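Brindari puts two-arm cell back to work after cable and camera service

Brindari has returned its two-arm tabletop cell to daily use after a service that replaced the wrist camera cables and reset the grippers. The cell, known in-house as Miranda, was down for most of January.

The company said the trouble started with dropped video from the right wrist camera. The picture went out for a second or two whenever the arm reached across its own base, then came back. Technicians first changed the camera module, but the dropouts went on. The fault was later traced to the cable, which had worn through at the point where it bent most sharply.

Both cables were replaced with longer ones from Kodel, a parts supplier in Bernunitz. They now hang in a loose loop beside the wrist and are clamped farther down the arm. The old ones were tied tight along the last joint. Brindari had logged 3,547 pick-and-place runs on them before the first error.

The gripper fingers were taken off, cleaned and refitted at the same time. Wear on the right-hand pair had left them slightly out of line when closed, and thin plastic items could tip as they were gripped. New screws were fitted on both arms, and the closing force was lowered for light objects such as drinking cups.

After the work, each wrist camera was calibrated again and the cell was run for 100 cycles at half speed. A longer test of 353 cycles at normal speed followed, with no loss of video on either side.

Brindari has also changed its upkeep schedule. Cables will be checked by hand every 500 runs, with the arm moved slowly through its full reach while the video is watched on a monitor. Finger alignment will be checked at the same stop. A spare cable for each arm is now kept with the cell, and a swap is expected to take less than an hour.

A second cell of the same design is due for the same cable change next month.
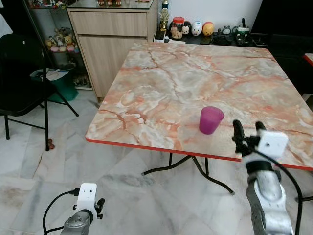 Two arms with wrist-mounted cameras at a folding table, with a plastic cup on the tabletop.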